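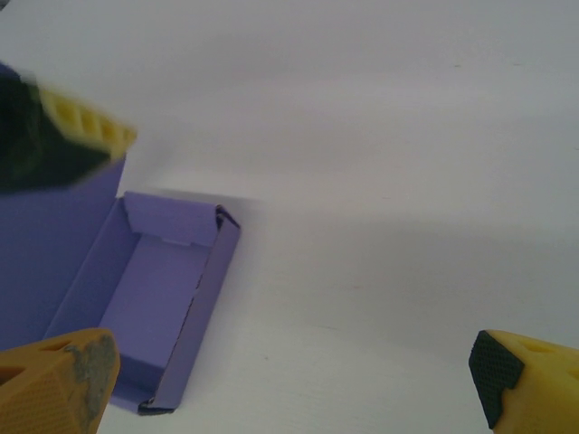 Lavender box with the lid standing up and a slot for the end flap to tuck into

Colored mailers, the brown edge problem, and do I fold ahead or fold as I go?

marigold_and_thread
Posted 5/26/25

Hello everyone, and happy long weekend to those who have one. I've been reading this board for ages and have only ever popped up to say thank you under other people's posts, so please be gentle with me, I am about to go on a bit.

I make small quilted things (needle books, pincushions, the odd eyeglass case) and for years I sent everything out in plain kraft boxes with a sticker on top. Customers were perfectly happy. Then in February I saw a lavender one at a craft fair and I'm afraid that was that. I ordered 122 of the lavender tuck-top mailers from Stidberg, which is an odd number because that's how many came to the price where shipping went free, and they arrived flat, banded, and so pretty that I made my husband come out to the garage to look.

Three things have come up since I began folding them.

First, the cut edges. The faces are purple but the board itself is still brown inside, so wherever a panel has been cut you see that little wavy stripe, and on the long side wall there's a dark line where the board folds over. On a brown box you'd never notice it. On a lilac one my eye goes straight there. Does anybody do anything about this, or do I need to go and have a cup of tea?

Second, the shade. Mine look pale lilac inside when the light gets in and quite blue on the back of the lid, and I can't decide whether I'm seeing two different print runs or just my kitchen window.

Third, do you fold a pile ahead of time or fold each one as the order goes out? I haven't got much room, but I do find that if I fold at the last minute I rush the tabs and crush them.

Any thoughts very welcome, long ones included!

HollisPaperGoods
Replying to marigold_and_thread

Welcome in properly! Have the cup of tea. I've been sending out stationery in colored mailers since before my youngest could walk and I've had one single customer mention the brown edge, and she was a bookbinder, and she was mentioning it because she liked it.

If you want it gone you have to buy board that's dyed all the way through, and it costs a good deal more, and in my experience the color is never as nice on the face. I tried a sample pack from Futham once. Lovely stiff boxes, clean edges, but the purple was the purple of cough medicine. I went back to the printed kind and haven't thought about it since.

On the shade, take one outside at noon and set it down on something white and look at the lid and the floor of it together. Ten to one they're the same. A panel standing up with its back to the light always goes bluer. I once sent an entire carton back over this and had to write a rather humble email afterward.

tackroom_tess

I'm going to disagree with Hollis a bit here, with love. The brown edge bothers me and it bothers me every time, and I don't think marigold is being silly. If you're paying extra for a color then the color is the point, and a corner that shows a stripe of raw board looks unfinished on a gift.

What I do is run a matching marker down the one edge that faces the customer when the lid comes up. Just that one. It takes a few seconds a box and you get quick at it. An alcohol marker soaks in better than a water-based one, which made my board go fuzzy. Test it on a flap that gets hidden, please, because my first try came out nearly navy.

I also wouldn't fold ahead in a small place. Folded boxes are all air! I had a wall of them behind my sofa one December and the cat went through it like a bowling ball.

marigold_and_thread

Oh, the marker! I'd never have thought of it. I have a whole drawer of them from a calligraphy class I didn't finish. Hollis, I'm going out with one at noon tomorrow and will report back, and if the neighbors ask I'll say you sent me.

Tess, the cat has me worried as we have two.

Hsiu-ying Yip
Moderator

Lovely thread, and I'm glad you came out of the reading room, marigold. I fold for a living, more or less. I pack for a few makers who've gotten too busy to do their own, and on a good week that's 281 boxes across the lot of them, so I have Opinions and will try to keep them in order.

Your crushed tabs first, as I think it's the real trouble and the others are only looks. When the tabs crush it's nearly always that the crease wasn't broken in before the flap was asked to bend. Take the flat blank, lay it color side down, and fold every score the whole way over, farther than it will ever need to go, then let it come back. Side walls first, then the ends, then the tiny tabs. It feels like a waste of time for the first few. After that the end flap drops into its slot with hardly any push and you stop getting those sad little accordion corners.

Second, watch how the walls roll. On this style the side wall folds up and then back down over itself, and if you let it land even slightly crooked the top edge gapes and you see more of the inside of the board than you should. 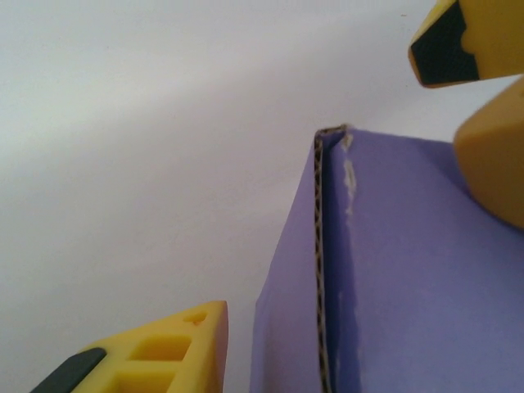
So go slowly on that roll, press along the top with the side of your thumb from the middle out to both ends, and only then bring the end wall up. I see people press from one end to the other and it pushes all the slack into the last corner, where it has no place to go but out. The raw edge will still be there afterward. It's corrugated board and it has an inside, and I'm with Hollis that most people opening a parcel have eyes only for what's in the tissue. But a tidy fold keeps it to a thin line, and you may find you don't mind the thin line.

As for folding ahead, I do it, up to 30 at a time, and never the lids. Leave the lid standing open and you can nest them on their sides like books on a shelf, each one leaning into the next. They take far less room that way than closed ones. I throw an old pillowcase over the row for the dust.

gus_in_the_shed

Nesting with the lids open is how you get bent lids. Sorry, Hsiu-ying, I respect you enormously, but I sell honey in jars and a bent lid on a heavy box means the tuck pops in the mail. I fold as I go and I tape, yes I tape, over that lovely color, and I sleep at night.

I'll grant that quilted needle books don't weigh what honey does.

Hsiu-ying Yip
Moderator

Gus, for honey I'd tape too, and I'd double box it, and I think we had this same talk over the candle thread. For anything soft and light the tuck holds fine if the scores were broken in. If a lid has bent from leaning, lay it face down on the table overnight with a couple of cookbooks on it.

tackroom_tess

Can I put in a word about tables? I folded on the kitchen table for years and it has a dip in the middle where the leaf goes in, and every long wall I made had a very slight bow to it. I blamed the boxes. I wrote to Stidberg about the boxes! Then I moved to a plain flat board laid on top of the dresser and they came out straight. White is nice if you can get it, as you can see scraps and fluff before they get shut in with somebody's order.

HollisPaperGoods

Seconding the white surface. Colored board also picks up every mark from a dirty one. The first lavender boxes I ever packed had a gray smudge on the underside of each, and it was newsprint, I'd been folding on the Sunday paper like a fool. A soft eraser got most of it off. Don't use a damp cloth, it lifts the color.

marigold_and_thread

Reporting back! Noon, patio, box on an upturned white storage lid, both cats supervising. They are the same purple. Hollis, you're right, and I'm so glad I didn't write to anyone.

I also did five the Hsiu-ying way, with all the scores broken in first and pressing out from the middle, and I could feel the difference by the second one. The tab slid in! No accordions. Then I did one of them with the marker as Tess said and set them side by side on the counter, and my husband couldn't tell me which was which, though he's a man who once painted two walls of our hall in different whites and was happy with it.

I think I'll do the marker for gift orders and leave the rest be. One more question while I've got you all. What are people putting inside? I've been using Te Moana tissue, the cream one, and it's beautiful against the lilac but it's so crisp that it springs up and pushes on the lid before I can get it shut.

gus_in_the_shed

Crumple it first. Crumple the whole sheet into a ball, open it out, then fold. It goes soft as a hanky. You lose the crisp look but it stops fighting you. This one I will not be argued with on.

tackroom_tess

I'll argue with it. Crumpled tissue in a nice box looks like it was reused. Fisa do a softer sheet that lies flat on its own. It's thinner, so you want two, and it comes on a roll that's a nuisance to tear straight, but it folds over like cloth and stays down. I cut a week's worth on Sunday evening in front of the television. 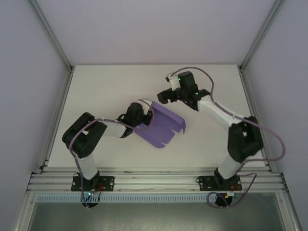
Packing Tables & Work Areas

Hsiu-ying Yip
Moderator

I've moved us over to this section, as half of the thread is about surfaces by now and people hunting for table advice would never have found it under Mailers. All your replies came along.

To pick up Tess's point about flat boards, I'd add sides if you can manage them. Mine is a plain white top with a low panel at the back and one on each side, all pale, and it changed my days more than any tool I've bought. Blanks don't skate off the back, and a box you're holding still with one hand has something to lean on while the other hand goes for the flap. Leave the front open or you'll catch your wrists.

Pale panels are kind to colored board as well. I used to have a bright green wall behind me and every lavender box looked ill.

And on tissue, I'm going to be a coward and say both work. Crumple for anything that wants cushioning, flat for anything that wants unwrapping.

HollisPaperGoods

What height is yours, Hsiu-ying? I'm forever stooping, and my back has started writing to me about it.

Hsiu-ying Yip
Moderator

Higher than you'd think. I stand up straight, bend my elbows, and the top sits a hand's width below them. I got there by putting blocks under the legs and taking them out again one at a time until I stopped grumbling. If you sit to fold, bring the chair up before you bring the table down.

marigold_and_thread

I'm printing this whole thing out and pinning it up in the garage. We do have an old bookcase back out there that might do for the panels. Does anyone know if painted board rubs off on the boxes, or should I cover it with something first?

tackroom_tess

Give the paint a good couple of weeks before you lean anything on it. Ask me how I got a mint green stripe down a wedding order.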